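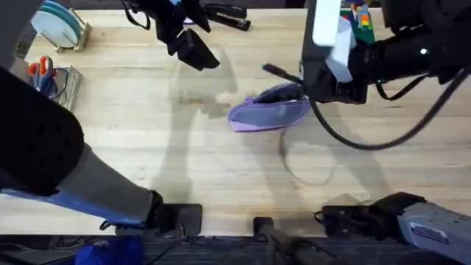
Simão Paiva, in reply to our last newsletter, asked why every care leaflet for wooden tops says to oil "regularly" and none of them says what that means. He oils his own maple top when it looks dull, he wrote, and has no idea if that is too often or not often enough.

We do not have a good answer, and the trial described on this page is meant to produce one.

Call for participants: household field trial of oiling intervals on butcher-block tops

Usten is recruiting up to 500 households to take part in a field trial of maintenance intervals for oiled butcher-block surfaces. Participants maintain one top in their own home on an assigned schedule, take simple readings, and enter them in an online log. The trial runs for 18 months. Applications close on 23 Feb 2024 and the first readings are due in April.

Background

Solid wood tops glued up from parallel strips are sold with a variety of care instructions. Some call for oil once a month, some once or twice a year, some "as needed." Most of these instructions can be traced back to bench tests on small sample blocks, in which water was left standing on the surface and the change in weight or color was recorded. Sample blocks are not wiped down after breakfast. They have no sink next to them and no radiator underneath, and all their edges are sealed.

Our earlier survey collected 2,053 usable responses from owners of wooden tops. The most frequent complaints were dark marks near the faucet, raised grain after wiping, and open glue lines at the ends of the top. Owners who oiled often did not report fewer open glue lines than owners who oiled rarely. A survey of this kind cannot separate cause from effect, as people may oil more because they have already seen damage. An assigned schedule removes that problem.

What the trial compares

Each household is assigned at random to one of three groups:

Group A oils the top every four weeks.
Group B oils the top every three months.
Group C oils the top only when a water drop test fails.

All groups use the same oil, Jemik, supplied by us in sealed cans with a batch number on the lid. Jemik is a plant-based penetrating oil without added colorant. It cures in the wood and leaves no film. Groups cannot be exchanged after assignment. If you have a strong preference for one schedule and would not be willing to follow the others, please do not apply.

Who can take part

You can apply if all of the following are true:

– You have a solid wood top made of glued strips, in a kitchen, utility room, workshop or study. Species does not matter, but you should know it or be able to send a clear photograph of the end grain.
– The top is currently finished with oil or is bare. Tops with varnish, lacquer or hard wax that forms a film are not eligible unless they have been sanded back to bare wood.
– The top is used on most days.
– You expect to stay at the same address for the whole trial.
– You have access to the internet at least once a week.
– You are an adult and have the right to make decisions about the top. Tenants need written consent from the owner of the property.

Veneered boards, particleboard with a printed surface and freestanding cutting boards are excluded. Tables are accepted if the top is fixed and cannot be extended. We have plenty of kitchen applications from earlier rounds, and tops in dry rooms, such as desks and workbenches, are particularly welcome in this one.

What you will do

At the start you clean the top with the soap provided, let it dry overnight, and sand it lightly along the grain with the two grits in the kit. You then apply two coats of oil, one day apart. This brings all tops to a comparable condition. Allow one afternoon for cleaning and sanding and about an hour for each coat.

After that, the work consists of the following.

Moisture readings. You take a reading with the pin-free meter in the kit at five marked points: one at each end, one in the middle, and two at the places where you use the top most. The points are marked on the underside or front edge with small stickers. Readings are taken every two weeks, before the top is used that day. Do not take a reading within twelve hours of oiling.

Drop test. You place one drop of water on each point with the pipette, wait five minutes, and wipe it off. If a dark spot remains after wiping at two or more points, the test counts as failed. All groups carry out the drop test. Only Group C acts on the result.

Room climate. A small sensor records temperature and relative humidity. It should stand within reach of the top, away from direct sun and not over a stove. It needs no attention apart from one battery change.

Oiling. You oil according to your group. Spread the oil with the cloth supplied, leave it for twenty minutes, and wipe off everything that has not been absorbed. Record the amount used by weighing the can before and after. Any kitchen scale that reads in single grams is suitable.

Photographs. Once every three months you take a picture of the whole top and a close view of each point, with the gray card in view. Clear the top first as far as is practical. Daylight is preferred – flash produces glare that hides the grain.

Entries are made in Funevus, our online log, which works in any current browser. Each regular entry takes around ten minutes. If you miss a reading, leave the field blank. Please do not estimate a value or copy the previous one, as a gap is easier to handle in the analysis than an invented number.

Safety when handling oil

Cloths soaked in drying oils can heat up and ignite by themselves if they are bunched together. Spread used cloths flat outdoors until they are stiff, or put them in a lidded metal container filled with water. The full instructions are on the card in the kit and must be read before the first coat. Open a window while oiling and for several hours afterward. People with a known sensitivity to nuts or seed oils should request the ingredient sheet before applying.

What we provide

Each household receives the meter, the climate sensor, pipettes, gray card, sandpaper, soap, cloths and enough oil for the assigned schedule. The meter and sensor may be kept after the final entry. Payment is made in two parts, the first after the initial readings and the second at the end. The amounts are stated in the consent form, which you receive before you commit to anything. Postage is paid by us in both directions.

There are also 23 places for households within reach of our workshop in Mota that are willing to have their tops measured in person at the start and the end. These visits take about ninety minutes. A technician measures flatness with a straightedge and feeler gauges, checks the glue lines, and takes a surface imprint. No material is removed. Tick the box on the application form if you want to be considered for one of these places.

Risks to your top

Light sanding removes a very thin layer of wood and will change the appearance of an old surface. Stains may become lighter or more visible. Households in Groups B and C may see the top dry out more than they are used to, particularly in the heating season. If a crack opens or a joint separates during the trial, report it through Funevus and stop sanding or oiling until you hear from us. We will advise on repair and cover the cost of materials for it, within the limits set out in the consent form. Existing damage must be reported with the application.

Data

We store your name, address and payment details separately from the readings. Photographs are stored without location data. Please remove letters, medication and anything else with a name on it before taking pictures. The published data set will contain readings, wood species, room type and region, but no addresses and no photographs unless you agree to them separately. You can withdraw at any time without giving a reason. Readings submitted up to that point are retained unless you ask for them to be deleted.

How to apply

Fill in the application form on this site. You will need:

– the length, width and thickness of the top
– the species, if known
– its approximate age and the product last used on it
– two photographs, one of the whole top and one of an end
– a note on what is below it (cabinet, appliance, radiator, nothing)

Applications are reviewed in the order received. Selection is not purely first come, first served, as we need a spread of species, room types and climates. You will be told the outcome by email. Households that are not selected can ask to be placed on a reserve list, which is used if places open up before the first readings.

Questions about eligibility, particularly regarding old or unknown finishes, should go to Adelino Rocha through the contact form. Select "Oiling trial" as the subject. Include a photograph of a drop of water on the surface after five minutes, as this usually settles whether a film finish is present.

Questions about oils from other manufacturers cannot be answered while the trial is running.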